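Bench notebook, June
Javwood finish trials, oil and wax on ash offcuts

Picked up the Javwood panels again at 8:15. They have been curing for 336 hours on the rack by the north wall, which is what the Sturnberg data sheet asks for before any water test. The shop held at 19 C most nights. I would have liked it warmer.

Set A is straight Sturnberg oil, two coats. Set B is the same oil cut with Stillari thinner on the first coat only. Set C got the Ogundipe paste wax over one coat of oil. There are 4 panels in each set, all sanded to 180 and wiped down with a damp rag to raise the grain, then knocked back by hand.

Water test: wet cotton pad under a glass, left 18 minutes, then blotted. Set A showed a faint ring on one panel, gone by lunch. Set B clean. Set C went cloudy under every pad and was still cloudy at 3:00. Buffing helped a little. I think the wax went on too thick — the panel edges still feel tacky.

Coffee test on the same panels, other end. A and B wiped off. C left a tan mark in the open grain. I marked it in pencil on the back and did not try to clean it further.

Smell is worth a note. The thinned coat was strong for the first two days and should not be done with the side door shut.

To do: recoat C with half the wax, order more Stillari (down to the last can), cut new ash blanks. The old blanks have planer snipe at one end and I am tired of working around it.
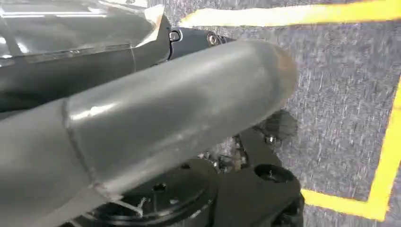
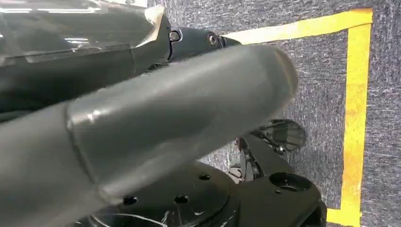 Steel table, black plastic tray on top.

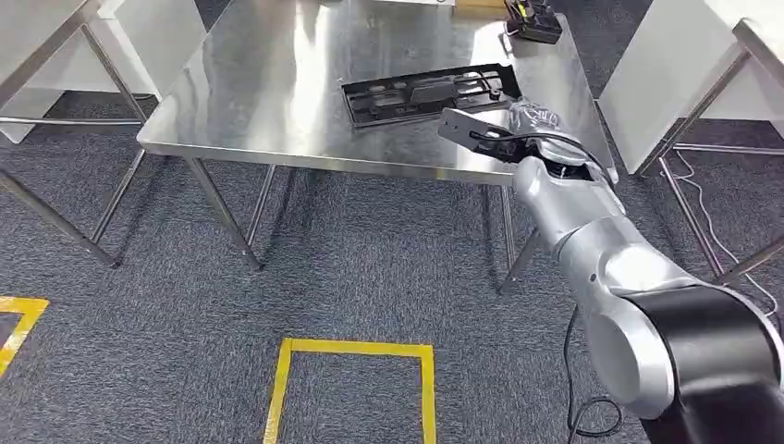

Does the thinned first coat need a longer cure than the straight oil?
Going by these panels, the same cure time is enough. Set B had as long as Set A and came through the water test without a ring.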